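Budgeting for a second pair of arms

November 17, 2024

I have put off writing up the equipment plan because the spreadsheet kept changing. It has now stayed the same for long enough that I can set it down.

Background for anyone who has not read the May post: the present setup is a two-armed station with a parallel gripper and a small camera on each wrist. It works on household jobs at counter height. The question for next year is whether to buy a second station of the same kind, or spend the same money on making the first one run for more hours.

The quotes first. Zolard will supply a matched pair of arms with controllers and mounts, delivery in the spring. Dandus is cheaper on the arms but charges separately for the mounting rail, the wrist wiring and the stop button, and by the time those are added the gap has closed to 200 pounds. Their warranty starts on dispatch and Zolard's on installation. I have asked both for a price on spare gripper fingers and only Zolard has answered.

Fingers are the part I under-budgeted last time. I had allowed for one spare set. The pads wear at the tips, where they scrape along the worktop to get under thin things, and a worn pad drops cable. I now plan on a new set every 2,000 working cycles, which comes to four sets a year at the present rate. That line alone went from a rounding error to something I have to defend.

Cable sorting is the job that decides most of this. Boxes and cups can be done with nearly any gripper on the market. Leads bend, catch on one another and hide their own ends, and a charger block is heavy enough to drag its lead somewhere else when it is lifted.
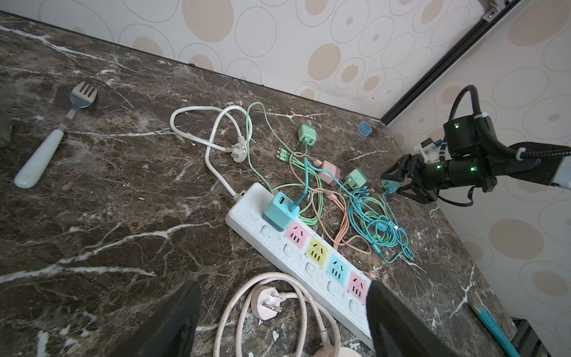

Cable job on the marble counter, from the wrist camera. Power strip in the middle, chargers and leads behind it.

Two purchases follow from jobs like this one. The first is a better wrist camera. The one fitted now has a fixed focus and loses detail close to the fingers, which is exactly where a plug end needs to be told apart from the lead beside it. Michailidis sell a replacement with a shorter focus distance that fits the same bracket. Two of them, with leads, are in the plan.

The second is props. Chargers, extension leads and adaptors look too cheap to list, so I left them out of the first version and they were bought from petty cash. Over a year that came to 2,141 pounds, including kitchen items and the odd tool. They now have their own line.

Telmo Pastor read the draft and objected to the service contract from Primmont. His point is that they cover the joints and the controllers but exclude wrist wiring, and most of our stoppages last year were wrist wiring. I have taken the contract out and put the money into a stock of spare harnesses, plus a contingency of 20 per cent on the parts line.

So the order, as it stands, is cameras, fingers and harnesses now, and the second station held until Dandus reply about spares. If the reply has not come by the time the Zolard quote runs out, I will ask Zolard for an extension and leave the station line as it is.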